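Last updated: March
Filed under: Diary / Machines at home

Back at the sock table this morning, a little before nine. Choi had left the arms on from last night. We are trying for 200 runs before the Trellaneck visit, and I logged 33 by lunch. Of those, 18 I would call done. The rest were a sock on its side, a sock half over the edge, or an arm waiting on the other arm.

What slows it down is the cuff. One gripper can hold the toe down well enough, but the other has to find the opening and get hold of a single layer of cloth. I do that without looking while I talk on the phone. 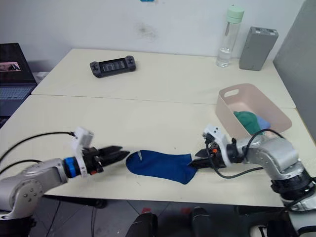

My sister-in-law asked at dinner when she can buy one. I said not yet – and I would not guess a year. Grerkia has a machine on its shop floor that moves cartons all day, almost 100 an hour, but a carton keeps its shape. Laundry is a different job every time it lands.

Stisis wants us on towels next month. I would stay on socks until the count is better. Wrote that in the notes and left it there.

Tomorrow: new finger pads, retape the cable on the left side, ask about the second laptop.

Contact | Copyright Stisis Notes | Back to top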